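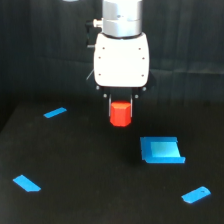 The red block, the blue tray and the black cloth. Evening.

Day 11 of the great block business and I have begun to have opinions about cloth. Black shows everything. I went over the table twice after lunch and there was fresh fluff on it before the kettle boiled. The stuff came from the remnant shop in Collham, 34 pounds for the lot, and the woman at the till asked whether I was making curtains. In a way I am — half of it hangs at the back.

The blue tape stays where it is. I moved a piece last week, thinking it looked untidy, and got a very polite note.

The red block remains my favourite, though I'd call it orange before breakfast. The tray I still think of as a dustpan that lost its handle, and I have stopped saying so aloud.

Home by seven. Beans on toast. Found a scrap of blue tape on my elbow in the bath.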